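Caring for a light wood tabletop

Pale wood shows everything. A coffee ring that would disappear on walnut will stare at you from a light table for years, so it pays to get into a few habits early.

Weekly cleaning

Dust first with a dry cotton cloth. Then wipe with a cloth wrung out in warm water and two drops of dish soap, working along the grain. Dry it right away. Standing water does more harm than dirt, especially around any metal fitting set into the top, so run a dry corner of the cloth around the rim.

Small toys and boxes

If children play at the table, keep the little pieces in a box with a lid and lift the box when you move it – grit underneath scratches as badly as sandpaper. Stick-on felt dots from Zemano cost little, and a pack of 27 goes a long way.

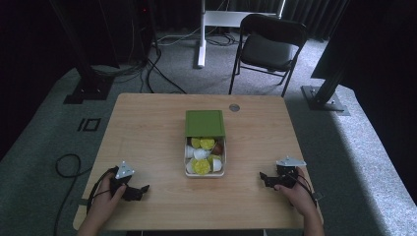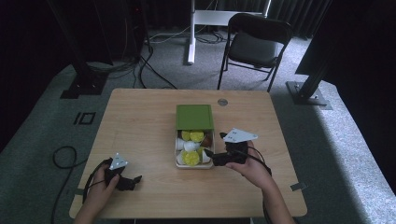
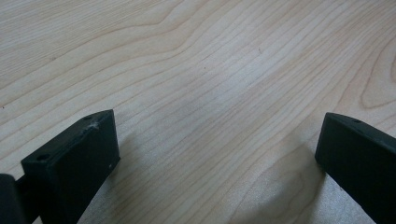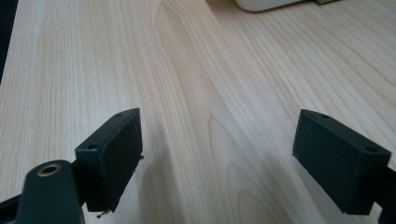 One reader wrote in to say that toothpaste took a white water ring off her oak table but left a dull patch behind, and asked how to get the shine back. Toothpaste is a mild abrasive, and the patch is worn finish. Rub in a little paste wax, leave it ten minutes, and buff. If that fails, the spot needs recoating.

Scratches

Light scratches in an oiled top can be rubbed out with 600 grit paper. Use almost no pressure, stay with the grain, wipe off the dust and oil again. Don't try this on veneer – the layer is thin and you can go through it. On lacquer, use a wax stick in a matching color and leave the sandpaper in the drawer.

Sun

Most pale woods yellow near a window. Turn the table end for end every August, and move the fruit bowl now and then.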